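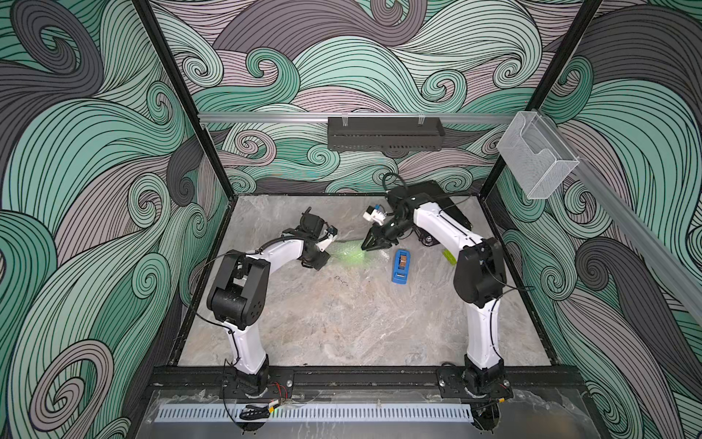 Ticket: Plurnum two-arm bench kit, evaluation unit
Subject: Right gripper lets go early on thin film, left one doesn't
Status: Solved, one follow-up open
Priority: Normal
Product: Plurnum bench kit, software package Altia
Opened: 11 September 2025
Requester: Severino Arroyo, Orkthorpe

Severino Arroyo wrote:

Hi all, first ticket from us, so tell me if I've put it in the wrong queue. We have your two-arm kit on a trial and I want to say up front that I'm having a great time with it. The arms were moving the same afternoon we unpacked them, and the leader handles feel so natural that people from the office keep wandering in to have a go!

Now the problem. We're looking at the kit for light packing work - soft plastic, tape, small loose items - and the soft plastic is where it goes wrong. When both grippers take hold of a sheet and I pull them apart to flatten it, the right gripper opens a little before I've told it to. The sheet slides out and stays hanging from the left one. With anything rigid I can't get it to happen. I tried a tape dispenser, a wood block and a plastic cap, and both sides held on to all three for as long as I liked.

What I've done so far:

Restarted Altia. No change.
Restarted the whole bench, power off at the wall, waited, power on. No change.
Swapped the finger pads left to right. The fault stayed on the right.
Swapped the leader handles left to right in software. The fault stayed on the right.
Ran 40 pulls with the same piece of film. The right side let go on 13 of them, the left side never did.

Walls, floor and lighting are the way we set them up on day one, so I doubt it's anything to do with the camera side. I'm driving by hand for all of this anyway, no policy running.

Is this a worn part or a setting? I'm hoping for a setting.

Plurnum Support wrote:

Hello Severino, right queue, and thank you for doing the swaps before writing in. They rule out the pads and the handles, so we're left with the gripper motor, its cable, or the grip profile stored on the right arm.

Could you do the following, in this order?

1. In Altia, open Arms, then Right, then Grip, and send us the hold force and the release threshold. Then do the same for Left.
2. With the arm powered down, follow the black cable from the wrist back to the elbow and check that it has slack when the gripper is turned as far as it goes each way.
3. Power up, close the right gripper on nothing, and leave it closed for a full minute. Note whether the position reading drifts.

Please leave the force setting alone for now, even if it looks low. We'd like to see it as it is.

Severino Arroyo wrote:

Done, and I think you'll like number 1.

1. Left: hold force 76, release threshold 2. Right: hold force 40, release threshold 2. I never touched either of them. The right one has a little gray tag next to it that says "Opoku" and the left one says "Default". No idea what Opoku is. Is that a profile?

2. Cable has slack both ways. It does make a fairly tall loop above the gripper when the wrist is tipped down, but it isn't tight anywhere and it isn't rubbing on the link.

3. No drift. Rock steady for the minute, then I left it for the length of a coffee and it was still steady.

So I'm guessing the right arm has been squeezing at about half strength the whole time and we only noticed on film?

Plurnum Support wrote:

Yes, that's our reading too. Opoku is one of the stock profiles in Altia, made for fragile items, and it caps the hold force at 40. A rigid part doesn't need much more than that to stay put. Film does, since it thins out and slips as you pull, and once the fingers close past a certain point the controller takes it for an empty grip and backs off. That backing off is the small opening you saw.

To fix it:

Open Arms, then Right, then Grip, then Profile.
Choose Default and press Apply.
Press Save to Arm. If you only press Apply, the old profile comes back at the next power cycle.
Home both arms.
Repeat your pull test.

We're checking how the profile got onto the right arm before it left us.

Severino Arroyo wrote:

Fixed! I did the steps, saved to the arm, homed both, and ran the same 40 pulls with the same tired piece of film. Not one early release, either side. Then I power cycled and looked again, and Default had stuck.

After that I kept going for fun and had the two arms pass the film back and forth, flatten it against the floor panel and hold it there. The handoff is the bit that has really won me over. You can feel through the handles when the other side has taken the load, and I wasn't expecting that on a kit this size. My colleague managed it on her second try with no training beyond me pointing.

Three small things while the ticket is open. None are urgent.

The profile name is very easy to miss. It's gray on gray and doesn't show on the main Arms page at all. If the two sides are on different profiles, a warning at startup would have saved me a morning.

Save to Arm and Apply sit right next to each other and look alike. I'd have pressed the wrong one if you hadn't spelled it out.

Is there a profile meant for film? Default works, but it leaves creases in the thinner stuff. I'd happily try something in between the two - can I make my own, or does it have to come from you?

Plurnum Support wrote:

Great news, and thank you for repeating the full test.

On your three points. The startup warning for mismatched profiles has been passed to the Altia team, and it is now on the list for the December release. The button layout has gone to the same people with your wording attached.

You can make your own profile. Go to Grip, Profile, Duplicate, give it a name, and change the hold force there. We'd start close to the Default value and come down in small steps, with a short pull test at each one. Leave the release threshold at 2 while you do this. If you change both together it gets hard to tell which one caused what. Save it to both arms when you're happy, and export a copy so it can be loaded again if an arm is ever swapped.

As for how it happened, your right arm was used in a fragile-parts check on our side and the profile wasn't reset afterward. Our mistake, sorry about that. A profile reset is now a line on the packing checklist.

I'll mark this solved and keep a follow-up open for the film profile.

Severino Arroyo wrote:

Perfect, thanks. First custom profile is made and called "film soft". I've only done a few pulls with it and want a proper run on both arms before I send you a number. Will add the export file to the follow-up once that's done.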